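Two Months of Teaching by Hand

February 22, 2022

I keep meaning to write about what my days look like since I joined Plotetti back in November, and my aunt has asked twice now, so let's have it (with tea, in my case, and a sore left wrist).

The short version is that I show robots how to do things. You take a gripper in each hand, you do the job slowly and cleanly, and the recording goes off to become a lesson. My running total is 1231 recordings, of which 253 got thrown out, mostly from my first weeks when I moved like somebody swatting flies! The trick is to forget you have fingers. You plan the grasp, you commit, and you let go completely before you drift away.

I've come to love it, a bit like teaching a very patient child to set the table. Evenings I find myself reaching for a mug in one smooth line, elbow in, just as I do at work.

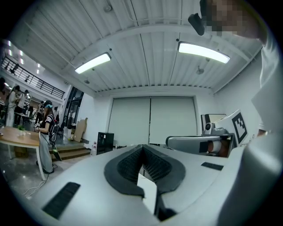
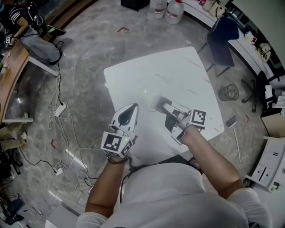
Photos: Plotetti, shared with permission

Next up is folding, which everyone warns me is miserable. I'll report back once I've had a proper go at the napkins.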